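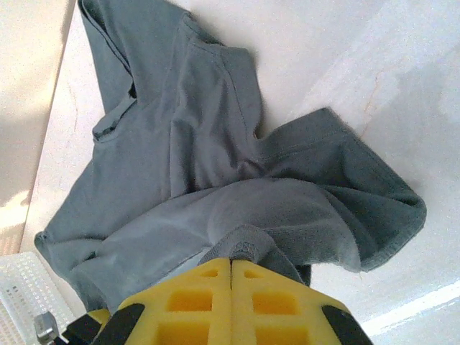
Irneseck, October

Chapter 5
Caring for Knitted Cotton

In the town of Irneseck, a repair shop called Rosta received 3,634 garments in one year. Laine Venckus, who kept the records, noted that the T-shirt was the most common of them. Most of the damage was small: an open hem, a hole beside a seam, a collar that had lost its shape.

A knitted fabric is made of loops, and a woven fabric is made of crossing threads. The loops can move, so the cloth stretches and also creases softly. With wear, short fibers come up to the surface and the edges become fuzzy - this is called pilling when the fibers roll into small balls.

In this chapter we study how knits are washed, dried and mended. Before you read section 5.1, bring one old T-shirt from home and find its shoulder seams, sleeve seams and hem.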